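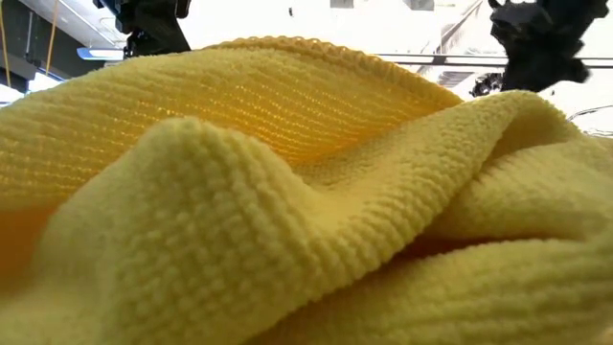

June, 4 pm. Supper club trial at Drerkstead, second sitting, 30 covers. The lamb went out late because the Murinis oven lost heat after the first tray, so next time both trays go in together. Lieven Baert wants the broth cut by a third and I agree, we threw away too much. Plates must be wiped before they leave the pass; the yellow microfibre towels with the ribbed pile are for that and stay off the floor.

Takings 773 after the wine was paid. Cuesta still owe us 2 crates of lemons. Rice was good, keep the soaking time. Try the dumplings again with less ginger.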